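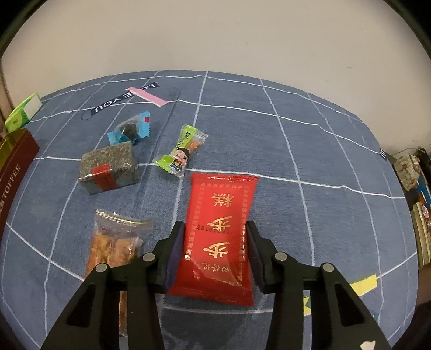 Snacks spread out on the carpet before sorting, red cake packet in front.

How to sort a pile of mixed snacks

By Chantelle Radebe

Most advice on this starts with buying a set of matching tubs. I bought 6 of them once, and I doubt they kept anything fresher than the original wrappers did. Skip them for now.

1. Tip everything out on the floor. A cupboard shelf hides too much.

2. Read the dates. The red packet has 20160601 printed across the middle. Some codes give the day a thing was made and some give the day it expires, so check the rest of the label before you decide. If you still can't tell, I'd throw it out.

3. Group by wrapper. Twisted candies go together in a small jar. Film-wrapped blocks get crushed easily, so lay them flat on top.

4. Press the air out of zip-top bags and run your finger along the strip twice. I don't trust the click.

5. Keep boxes only if they're more than half full. A toffee box with 2 pieces in it is a waste of a shelf.

People swear by labeling every container. I tried it for 40 days and went back to just looking inside.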